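Troren Household Water Hardness Notes

README, last edited in August

What this is

A table of 101 tap water hardness readings, sent in by people living in Rorside and the streets near it. Lærke Kragh collected the readings. Vilhjálmur Vídalín cleaned them up and wrote this file, so complaints about the tone go to him.

Please read the limits section before you make a map. The last person who made a map did not.

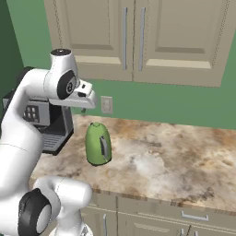
Kitchen counter with a coffee machine at the left end.

Where the readings came from

People dipped a paper strip in cold tap water, compared it to a color chart, and typed in a number. Paper strips are a rough tool. Two people in the same house can read the same strip differently, and we have rows where they did. We kept both.

65 of the readings come with a street name. The others say "Rorside" or nothing at all. We did not guess.

Columns

row_id: a plain number, no meaning
street: as typed, spelling not fixed
strip_value: what the person said the strip showed
softener: yes, no, or blank
descaled: how often the person says they descale their kettle or coffee maker

I don't trust the last column. People were asked from memory, and most gave the answer they would like to be true. If you plan to show that hard water wears out kettles, this table won't do it for you. 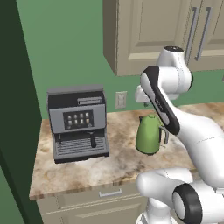

The softener column is a bit better, though a blank could mean "no" or "what is a softener?" Treat blanks as blanks. 47 rows have one.

Limits

Everyone in here chose to take part, and people with chalky taps are keener to talk about taps. The Hurkeck side of town is barely covered. Seven rows were dropped when the strip value was a word ("bad", mostly).

There is a claim going around that the Ravn filter jug cuts hardness by half. We have no before and after readings for any jug, so please stop citing us for it.

Use

Free to copy and change. Say where you got it, and keep this file with the table.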